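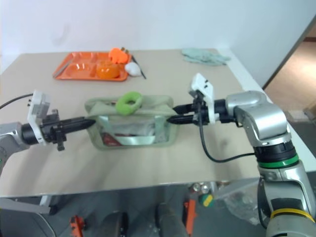 ## Card reader keeps dropping off the wifi, shop counter

Opened Sat 26 November by Oľga Matoušek. Priority: high, market day.

**Problem:** Vironik reader loses the network every few minutes. Screen says "connecting", then the sale times out. Had to turn a customer away over a 49 sale, she had no cash on her.

**Kit:** Vironik reader, Lorno router in the back office, till tablet. Tablet stays online the whole time so it isn't the line.

**Tried so far**

- Reader off and on. Fine for about 30 minutes, then same again.
- Forgot the network, typed the password back in. No change.
- Different charger. No change.
- Rang Hudec (they put the router in). On hold, gave up.
- Moved reader to the office shelf next to router. Didn't drop once all through lunch. Useless there though, cant take payments from a shelf.

**Update, after lunch**

Hudec rang back. Router has both bands under one name and the reader keeps hopping between them. They talked me through splitting it. Slow one is now called "till", reader is on that and nothing else. Tablet left on the old name.

Ota put through 2 test sales from the counter, both went. Refunded both.

**Update, closing**

One drop since, came back by itself before I'd got to the menu. Biggest sale was 399 and it went first time.

Still to do:

- write new wifi name on the card under the till
- ask Vironik if there's a newer update, ours says none avalable
- check the timed-out sale wasn't charged anyway

Leaving this open till Monday.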